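Quanto reservar para montar uma bancada com dois braços robóticos?

Pergunta de Tamiru, 30 de outubro

Boa tarde, pessoal! Temos uma oficina pequena de costura e recebemos muito retalho para separar. Quero montar uma bancada com dois braços de mesa para treinar a separação de tecidos, e estou animadíssimo com a ideia. Tenho orçamento da Pumix e da Clonenex. O da Pumix sai mais barato, só que não inclui a base nem as garras. Compro os dois braços de uma vez ou começo com um? E o que costuma ficar de fora da conta?

3 respostas

Resposta 1 (12 votos)
Dardo Alarcón

Compre os dois! Com pano, um braço só cansa rápido: ele puxa, o tecido vem inteiro atrás e você fica segurando a outra ponta com a mão. Montei a minha em setembro e o que pesou na conta foi o miúdo. Se eu refizesse a planilha, seria nesta ordem:

1. Trilho de alumínio e fixação. Peça o trilho mais comprido do que acha que precisa, porque mudar a distância entre as bases depois dá uma trabalheira (eu mudei 3 vezes).

2. Mesa e fechamento. Tampo branco liso e paredes de cor clara nos dois lados e no fundo. Os panos escuros e os xadrezes destacam muito bem no branco, e uma bandeja verde de plástico já serve para juntar tudo. Na minha os braços usam capas brancas, e os cabos roxos ficam com folga em volta deles. Orce cabo comprido!

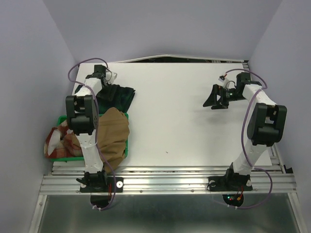

3. Reserva. Separe 40% do valor de um braço para garra extra, motor e fonte. Parece muito, mas vai embora.

Resposta 2 (3 votos)
Bosach

Concordo com os dois braços. Só pergunte à Clonenex o prazo das peças de reposição antes de fechar, o meu pedido demorou bastante.

Resposta 3
Anônimo

depende do tecido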